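Clemby Knit and Stitch list
Subject: Re: storing hats before the winter sale

> Has anyone found a decent way of keeping hats over the summer? Mine
> go in a carrier bag under the bed and come out looking like pancakes.
> Also, do you sort by colour or by type? We had 164 in last January
> and it was chaos.

Hello all,

I've been having a big sort-out of ours this week, so good timing! Woolly and fleecy things first, as they squash the least gracefully. I'm very fond of the grey fleece with the chunky cable braid down the side, and anything with a braid like that gets laid on top of the pile, never under it.

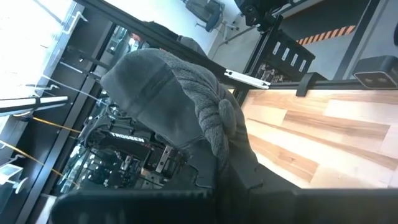

Liyanage wrote back to me off-list that braids and bobbles ought to be stuffed with tissue before they go away, and that a sheet of it does two hats if you tear it carefully. I'm happy to be told, though I've got through 40 sheets already and the shop at Utmont only sells it in small packs.

Baseball caps are another matter. I do like a clear acrylic stand for the ones with a proper shape to them, the charcoal and the maroon especially, and a bit of greenery next to them cheers the table up no end.

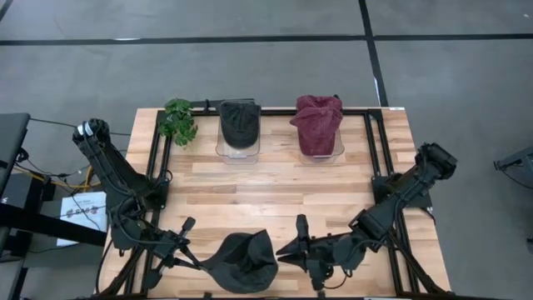 Do brush the brims before you put anything away, by the way. Dust gets into the stitching and then you're at it with a toothbrush in December (ask me how I know).

As for colour or type, I've gone for colour. Greys in one clear bin, reds in the next, and you can tell which is which from across the room without lifting a thing. Mine have a handle hole at the front too.

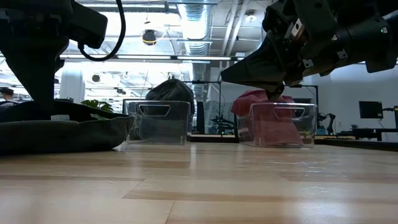 I wouldn't fill them to the brim if you're stacking, mind. If anybody wants to go halves on a box of 300 sheets of tissue from Tamemwood, shout before the end of the month and I'll put the order in.

Bye for now!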